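Print this page | E-mail this page

Studio notebook, Saturday, late

Pathirana EP, mix session 4

Best night on this record so far. Came in planning to fix the low end on "Cloleo" and ended up rebuilding the whole middle of the track, and I'm so glad I did.

Started at 74 BPM as before. The kick and the Clevent bass patch were fighting each other through the entire first half (I'd been blaming the room, but it's bad on headphones too). Dropped the bass patch an octave, rolled the top off and pushed the sidechain release longer until it breathed with the hi-hats. Big difference! The little bell sample finally has some air around it and I can hear the tape hiss tail I was so proud of in March.

Then the pads. There were 14 layers in there, most of them left over from when this was meant to be an ambient piece. Muted everything, brought them back one at a time, kept four. The detuned choir one stays, no arguments, it makes the hair on my arms stand up every time it comes in under the second chorus.

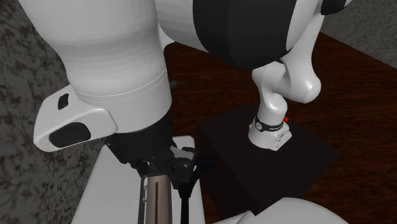

Stivby remix

Opened the stems late, meaning only to check they'd line up. They're gorgeous. Dry, close drums, a bass line that sits a hair behind the beat, and a vocal loop chopped so small it works like a shaker. First idea: leave the drums alone for 16 bars and let our synth line creep in from the left. Tried it with the filter closed and opened it by hand in one take. There's a wobble near the end where I overshot the knob, and I want to keep it.

Problem: their stems came in at 48k and our session is 44.1. I converted on import, but the vocal loop has a faint click on the downbeat now. Could be the edit, could be the conversion. Need to compare against the original file before anyone starts drawing fades.

To do

- bounce "Cloleo" without the limiter and listen in the car
- find the click in the vocal loop
- try the spring reverb on the snare, return only
- ask whether the label wants the long intro on the digital version
- back up the session!! (the old drive was making that noise again)

Left the desk set up as is, please don't touch channels 9 and 10.

Recent entries
Pathirana EP, mix session 3
Clevent bass patch: settings that worked
Re-amping the drum machine through the practice amp
Tape loops, second try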